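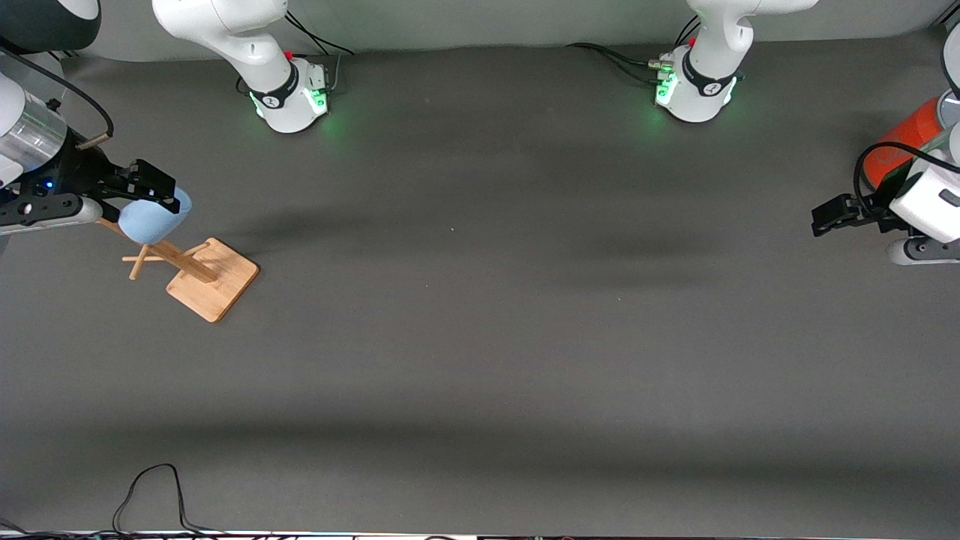

Zadiaについて

靴の修理を教える小さな学校です。学校といっても法人としては株式会社で、教室と修理受付が同じ建物に入っています。受付は通りに面した側、教室は奥。入口は共通なので、授業の日に靴を預けに来る方とよくすれ違います。お互いさまということで。

前のページが古すぎると言われ続けていたので、ようやく書き直しました。急いで書いているので抜けもあると思います。気づいたところから足します。

はじまり

もともとは修理店だけでした。店の名前はBruvine。かかと交換、半張り、ファスナー、中敷き。駅から少し歩くので、通りがかりのお客さんより、紹介で来る方のほうが多い店でした。

そのうち、やり方を教えてほしいという問い合わせが増えて、閉店後に机を出して教えるようになりました。最初の講座は半張りだけ。教材は預かり期限の切れた靴と、持ち主から譲ってもらった片足だけの靴。いま思うとかなり雑です。配布プリントは手書きのコピーで、糊の乾燥時間のところがかすれて読めず、毎回黒板に書き直していました。

講座のほうにZadiaという名前をつけて、会社の名前もあとからそちらに揃えました。Bruvineは修理受付の名前として残っています。領収書はZadia名義で出ます。経費で処理する方はご注意を。

教えていること

基礎科。底まわりが中心です。かかとのゴムを外す、削る、接着する、仕上げる。これをひたすら。全11回。婦人靴のピンヒールは後半に入ってからで、細いぶん削りすぎると戻せないため、先に紳士靴で手を慣らします。

縫製科。ほつれ、ファスナー、腰裏の張り替え。ミシンは八方ミシンを使います。糸調子の合わせ方で何回か使うので、早く縫いたい人にはじれったいかもしれません。手縫いもやります。針は2本、糸は自分で撚ってもらいます。

底付け科。オールソール交換。基礎科を終えた方だけ受けられます。期間はいちばん長い。グッドイヤー、マッケイ、セメントの順に触っていきます。登山靴は加水分解の話だけで、実習はなし。前にやっていた時期もあったのですが、換気が追いつかずやめました。

手入れの会。受講生でなくても来られます。クリームの選び方、カビの落とし方、雨に降られた日の干し方など。2月はブーツの回です。長い筒の中に何を詰めておくか、という話だけで毎年けっこう時間が過ぎます。

教室のこと

作業台は立って使う高さ。座りたい方には丸椅子があります。グラインダーの順番待ちがどうしても出るので、待っている間に次の革を漉いておくのがおすすめ。

革と底材は、倉庫代わりに借りているGronowという建物に置いてあります。教室から歩いてすぐ。ゴム底の見本もそちらです。色を見て決めたいときは授業の前に声をかけてください、授業中は取りにに行けません。

糊の匂いが苦手な方は窓側の席をどうぞ。冬は寒いですが。

数字のこと

よく聞かれるので載せておきます。2020年1月29日の時点で、講座を修了した方は972人。Bruvineの窓口でこの前の一年に預かった靴は、およそ2284足。片足だけの預かりも一足と数えているので、正確に言えという話になると少し困ります。修了後に店を開いた方、家族の靴だけ直している方、いろいろです。就職先の紹介はしていません。求人の張り紙が来たら掲示板に貼ります。

Mallora

受講生向けの冊子です。不定期。修理の失敗例を載せています。接着前の荒らしが足りずに底がはがれた、染料が靴下に移った、左右で違う厚みのゴムを貼った、など。成功例よりよく読まれているようです。投稿は匿名でも可。バックナンバーは教室の棚に。持ち出しは一冊ずつ、返すときは棚の元の位置へ。

表紙に使う靴も募集中。きれいな靴である必要はなし。履き込んで皺の入ったもの、歓迎します。

考えかた、のようなもの

理念を書く欄らしいのですが、あまり書くことがありません。直せるものは直す。直さないほうがいいものは、そう伝える。修理代が靴の値段を超えることもよくあって、そのときは先に金額を言います。それでも直したいという方の靴は、きちんと直します。

教えるときも同じです。向いていない作業は人によってあるので、縫いが苦手なら底、底が苦手なら縫い。全部できるようにならなくても修了できます。ただ刃物の研ぎだけは全員にやってもらいます。切れない包丁で革を漉くと、まず怪我をします。

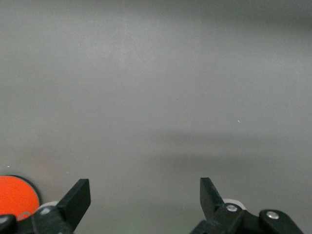
自分の靴を教材として持ち込んでもいいですか？

持ち込めます。ただし基礎科の前半は学校で用意した靴を使うため、ご自分の靴は後半からになります。スエードと白い靴は糊の跡が残りやすく、慣れるまでは控えてもらっています。

道具について

受講料に含まれるのは、底材、糊、糸、紙やすり。含まれないのは包丁とワニ（つかみの道具です）。どちらも教室で買えますし、手持ちのものでもかまいません。左利き用の包丁は取り寄せになるので、申し込みのときに書いてください。エプロンは貸し出しあり。糊がつくと落ちません。お気に入りの服は避けてくださいい。

申し込み

受付の窓口か、問い合わせフォームから。電話は授業中つながらないことが多いです。フォームには希望の科と、刃物を使った経験のあるなしを書いてください。経験なしで問題ありません。席の割り振りに使うだけです。

見学は随時。飛び込みでも入れますが、グラインダーの近くだけは保護メガネをかけてもらいます。メガネは入口の箱に。

休んだ回の振り替えは同じ科の別の組で。底付け科は組がひとつしかないので、次の期に回してもらう形になります。

修理の受付について

Bruvineの窓口へどうぞ。預かりの靴を受講生が直すことはありません。たまに心配されるので書いておきます。お渡しのときは引換票を忘れずに。票をなくした場合は靴の色と形を教えてもらえれば探しますが、黒の紐靴だと時間がかかります。

駐車場なし。自転車は建物の横に停められます。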